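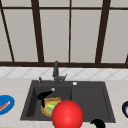
Libro de actas, página 14

Asociación de Vecinos Flumance
Acta de la reunión ordinaria del 14 abr 2023

Abre la sesión Uriel Sepúlveda, que actúa también como secretario. Se lee el acta anterior y se aprueba con una corrección: donde decía «calle Marinho» debe decir «pasaje Marinho».

1. Ruido nocturno en el pasaje Marinho

Se da cuenta de las mediciones hechas en la esquina con la plaza. El ayuntamiento no ha contestado al escrito de septiembre. Varios asistentes piden que se reitere, esta vez con copia de las mediciones – el primer escrito se presentó sin ellas. Se acuerda presentarlo por registro y pedir cita con el área de movilidad, que es la que autoriza la carga y descarga de madrugada.

2. Cuentas

Saldo a la fecha: 608 euros. Queda por pagar la imprenta de los carteles, 355 euros, factura conforme. Se aprueba el pago. La cuota no se modifica este año.

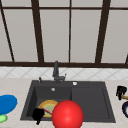
3. Fiesta de la calle Drernarura

El corte de tráfico está solicitado y falta la respuesta de la policía local. El recorrido del pasacalles será el de siempre, con salida desde la fuente y vuelta por la parte baja. Se discute el diseño de las guirnaldas de papel. Hay dos propuestas, una de flores y otra de rombos, parecida al dibujo gris de los azulejos blancos que quedan bajo la ventana, y se vota la segunda por ser más fácil de recortar. La orquesta Skudness mantiene el precio, pero pide tocar antes de la cena. Se acepta. Las mesas se pedirán prestadas a la parroquia y, si no hubiera bastantes, cada portal bajará las suyas.

4. Arbolado

Siguen vacíos los alcorques de la parte alta. Se leen los correos cruzados con la empresa de jardinería, que remite a la próxima campaña de plantación. Se acuerda pedir especies de poca raíz, por las tuberías. 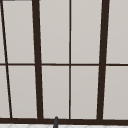
Maite pidió que constara su desacuerdo con el punto anterior: a su juicio los alcorques deben plantarse con la misma especie que había, y las tuberías son cosa de la compañía de aguas. Consta. Se mantiene lo acordado, con 2 abstenciones.

5. Ruegos y preguntas

Se pregunta por las llaves del tablón de anuncios. Las tiene Uriel Sepúlveda y hará una copia. Se ruega retirar los carteles caducados.

Sin más asuntos, se levanta la sesión.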